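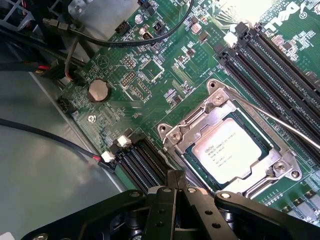 Office and Records Coordinator, part-time – Catacutan Family History Library, Jorkton

We are looking for a friendly, patient person to join our small library as Office and Records Coordinator, 30 hours a week, starting in August. If you like old letters and parish registers, and the kind of visitor who comes in for ten minutes and stays until closing, we would love to hear from you.

The library has been helping families trace their roots for a good many years now, first from a back room on Drurora Street and these days from our own two floors next to the post office. We look after more than 1,000 family files, along with 141 boxes of church and school records that came to us when the old Korport reading room closed its doors. Quite a lot of those boxes still need to be opened, sorted and listed, and that will be a big part of your first year (bring a sweater, the storeroom is chilly even in summer!).

The rest of the job is a bit of everything. You will answer the phone and the mail, welcome visitors at the front desk, help people fill in their search requests, and keep our online catalog up to date. You will work most closely with Marilou Lumbao, our librarian, who will train you on the catalog and show you how we like things labeled. Twice a year we hold an open house for local families, and everybody pitches in with the chairs and the coffee.

You don't need a library degree. We do ask for 2 years of office experience of some kind, clear handwriting, and comfort with everyday computer work such as email and spreadsheets. Being able to read Tagalog or Spanish would be a real help with the older letters, and so would a driver's license – now and then we pick up donations from people's homes. You should be able to lift a full box of paper.

Pay is by the hour and depends on experience. We offer paid vacation, free parking behind the building, and some choice over your hours if you have school-age children or a long drive.

To apply, send a resume and a short letter telling us a little about yourself to Consolacion Baluyot, Director, at the library's front desk or by mail. Applications should reach us by 6 June 2019. If you would like to look around first, please stop in any afternoon and ask for Marilou.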